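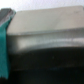
Tarcísio Honorato's advice is to leave the mark by the corner alone, it's in the surface and not on it, and anyone who keeps rubbing will end up with a shiny patch that looks worse than the spot did. Also wants the lettering kept out of it completely. OK. Noted, mostly agree, going to do one more mild pass anyway and then stop.

21 January 2002

Vellard case, job 501. Top and front band only. Rest of it belongs to the Estari list, don't touch.

Plan for the session was cleaning tests, mild stuff first. Soft cloth, distilled water, then water with a drop of dish soap, then Ikix at the weakest mix on the sheet. Wipe from the left, work right, keep off the far right corner until the end. Dry cloth straight after every pass.

Water alone - not much on the cloth. A bit of gray. Soap picked up more, mostly along the line where the top meets the white band, dirt sits in there and the cloth rides over it. Cotton swab is the way to go. Used up half the box, need to reorder (catalog 343, the long ones, NOT the short ones with the paper sticks that go to mush).

Color is the thing I keep going round on. Top is beige, front band is white, so are they meant to be differnt or did the top yellow? Alemneh's notes from July say the two were always different and leave it there, no source given. Left side of the top reads grayer to me than the right. Could be the light. Held the gray card next to it and still couldn't decide. Need to look again by the window before anybody says the word "bleach". No peroxide on this one without a sign-off, I mean it.

Ikix pass: small patch, left end of the band where it's plain white and there's no print. Left it on two minutes by the wall clock, wiped, rinsed. No color on the swab apart from the gray. Surface feels the same to the fingernail. Smell hangs around a while, open the door.

Print test is a separate thing. Did NOT put Ikix anywhere near it. Damp swab with water only, just the end of the lower row, rolled not rubbed. Swab clean. Did it once more to be sure, clean again. So water is safe on the lettering, nothing else is proven safe, and that goes on the card in capitals.
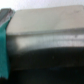 Both rows are on the right half of the band so the easy rule is this: left half of the band can have soap, right half gets water on a rolled swab and that's it. The upper row runs further than you expect, so don't grab the band at the right end when you're turning the thing. Gloves have a grip coating and I don't trust it on old ink.

Mark on the top, right corner: one pass soap, swab, small circles. Stopped there as promised. Wrote it up as "stain, cause unknown, stable" and am not going back to it whatever Alemneh says. If somebody wants it gone they can make the case in writing.

Left to do
- swabs, reorder, see above
- look at the color in daylight, top against band
- the crease between top and band, right hand stretch still not done, ran out of time
- copy the water/soap rule onto the card for 501
- ask Estari what their sheet says about the underside, mine has a blank where that line shoud be

Soap bottle on the bench is nearly out too. Cloths are in the hot wash, don't use the blue ones, they shed.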